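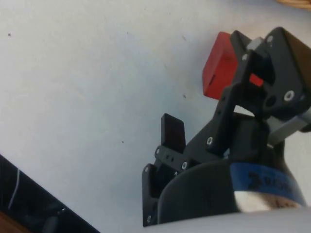
## Über uns

Dutero ist ein Prüfbüro für Lernspielzeug. Wir sitzen in Lakville, sind zu fünft und lesen Verpackungstexte, bis uns die Augen tränen. Wer »fördert die Feinmotorik« auf einen Karton druckt, bekommt von uns die Frage, woher er das weiß. Meistens kommt darauf ein Prospekt zurück.

Angefangen haben wir mit Bauklötzen. Ein Klotz ist billig, hält lange und kann wenig versprechen. Trotzdem lagen in unserem ersten Jahr Sets auf dem Tisch, die angeblich Mathematik, Sozialverhalten und Schlaf verbessern sollten. Belege dafür haben wir nicht gefunden. Seither sind wir bei großen Worten misstrauisch, auch bei den eigenen.

## Was wir machen

Kitas, Grundschulen und Büchereien schicken uns Material, das sie anschaffen wollen oder schon angeschafft haben. Wir lesen die Studien, auf die sich der Hersteller beruft, sofern es welche gibt, und schreiben ein Gutachten von höchstens 12 Seiten. Darin steht, welche Aussagen gedeckt sind, welche nicht und was wir nicht beurteilen können. Der dritte Teil ist oft der längste.

Bisher sind 700 Gutachten zusammengekommen. Ob das viel ist, wissen wir nicht. Eine Vergleichszahl fehlt uns, und die Anzahl sagt ohnehin wenig darüber, ob jemand sie liest.

## Was wir nicht machen

- Wir vergeben kein Siegel. Danach werden wir jede Woche gefragt, vor allem von Herstellern.
- Wir prüfen keine Schadstoffe. Dafür braucht es ein Labor, und wir haben keines.
- Wir sagen Eltern nicht, was sie kaufen sollen. Manche Kinder spielen am liebsten mit dem Karton.

## Woher das Geld kommt

Von den Einrichtungen, die uns beauftragen, und zu einem kleinen Teil von der Stiftung Omivholm. Die Stiftung bekommt unsere Gutachten zur gleichen Zeit wie alle anderen. Von Herstellern nehmen wir nichts an, auch keine Messekarten. Das schützt nicht vor Irrtümern – beim Zählspiel Qin lagen wir daneben und mussten unser Urteil im Februar zurücknehmen. Die alte Fassung steht weiter im Archiv, mit Vermerk.

## Kontakt

Anfragen bitte schriftlich, mit Foto der Verpackung und der genauen Werbeaussage. Die Bearbeitung dauert fünf Wochen, vor den Sommerferien eher länger. Wer anderer Meinung ist als wir, darf uns das gern schreiben – am liebsten mit Quelle.

Stand: 28. Oktober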